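# Section 2: Packing the small-things tin

Any lidded metal tin will do, provided you've finished whatever came in it.

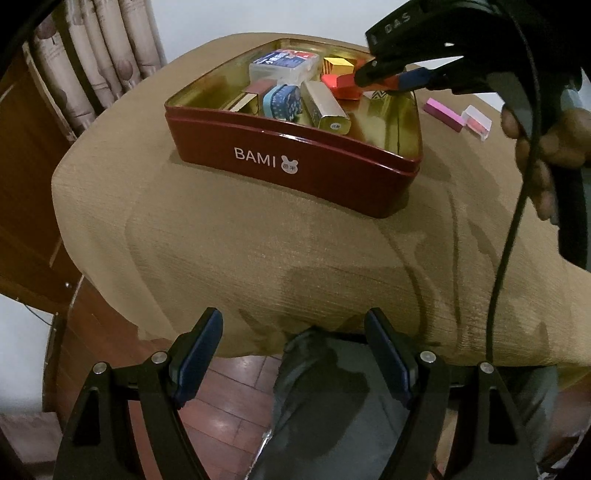

One Sturkmont tester objected at this point that a tin is just a drawer with ambitions, and that everything in it would be a jumble by March. Fair enough. The steps below are for the Sturkmont testers of this world.

1. Put a cloth on the table first. Metal tins scratch, and the table will outlive your interest in organizing.
2. Set the tin down open, long side facing you.
3. Stand the clear plastic case at the back. Tall things go to the rear, as in school photos.
4. Add the small cartons and boxes in front, labels up where they'll agree to it.
5. Lay long cartons on the diagonal if they won't go straight. This isn't cheating – it's geometry.
6. Drop the brightest box in last, where you'll spot it at 11 at night.
7. Check the lid closes without leaning on it.

**Note:** The Furkar label set (sold separately, naturally) sticks to cardboard and plastic. On a glossy tin it slides off in its own time.

**Caution:** Don't exceed 700 g of contents if the tin lives on a Dimitz clip-on shelf. The shelf will hold more – the clips have other ideas.

**Caution:** Keep food and non-food in separate tins. Tea remembers everything.

For stacking two tins, see Section 3.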